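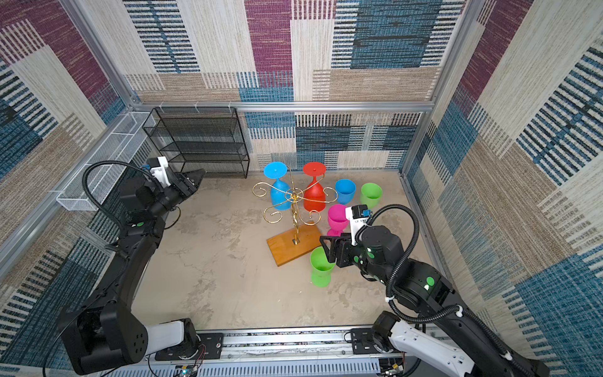
Acta redactada por la secretaría de la Comunidad de Vecinos Tarkerholm
Martes, 18 de enero de 2022

Asistentes: 16 propietarios, más tres representados. Se abre la sesión en segunda convocatoria y se aprueba el acta de agosto.

1. Local social. Se ven dos presupuestos de pintura, de Citar y de Leblanc. Se acepta el de Leblanc por 12 votos a favor y cuatro en contra. Los trabajos no incluyen el techo.

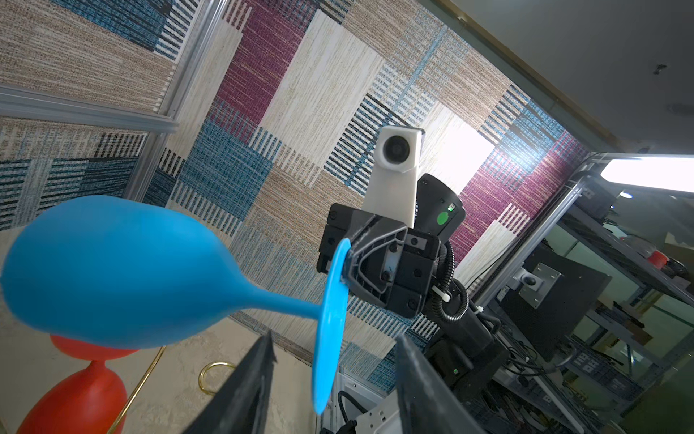

2. Merienda de la comunidad. Se mantiene en el patio, con mesas prestadas por el bar Ovis. Para las bebidas se propone comprar copas reutilizables de un solo color, azules como la de la foto, con pie y base redonda - las del año pasado eran de vidrio y se rompieron varias. Se aprueba por asentimiento.

3. Trasteros. Los números 11 y 13 siguen sin cerradura. Se pedirá precio a un cerrajero antes de la próxima reunión.
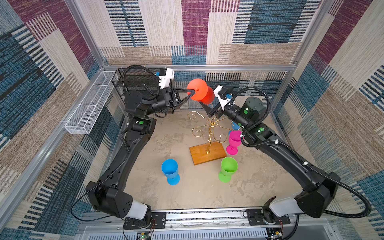 ¿Quién paga las cerraduras de los trasteros?
Las paga la comunidad con cargo al fondo de reserva; las copias adicionales de llave corren por cuenta de cada propietario.

4. Ruegos y preguntas. Se pide no dejar bicicletas en el portal. Se levanta la sesión.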